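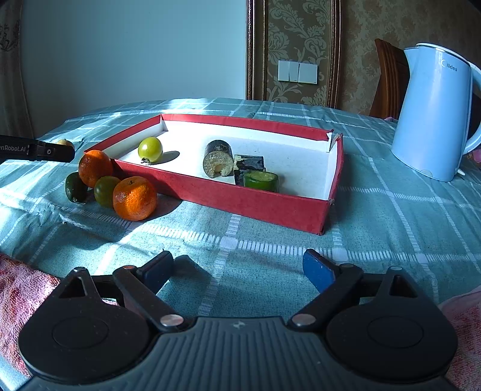 Photo: Veronika Halász / Urkum

Chapter 3
Before You Spend a Dollar

I bought my first pair of hand-held grippers in March, the week after our budget came through, and I got it wrong. I had priced the grippers (easy!) and forgotten pretty much everything else: spare fingertip pads, storage, and the hours people spend moving fruit in and out of a box. My boss at Nondard, Imad Hamdan, read my one-page plan and wrote "and then what?" across the bottom.

So this chapter starts with the work and gets to the price tags later. Suppose you want sorting data on tomatoes, mandarins and cut vegetables. Someone has to hold each gripper, someone has to buy groceries, and the groceries go soft. We planned on 20 sessions and 12 pads. We ended up needing 36 pads, and I had to beg Fadi Najjar in purchasing for the difference. 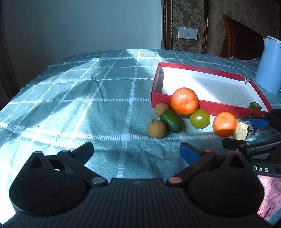 Figure 3.1 Two grippers at a table with a red box and mixed produce.

Look at how much in Figure 3.1 could have come from a kitchen. The box and the produce barely register on a budget of $1000, but leave them off and you'll be paying for them yourself, as I did. I like to write two lists, one for things you buy once and one for things you buy again and again. The second list is where I always guess low! Section 3.1 works through both, using the plan Vega Pastor and I wrote for Srour.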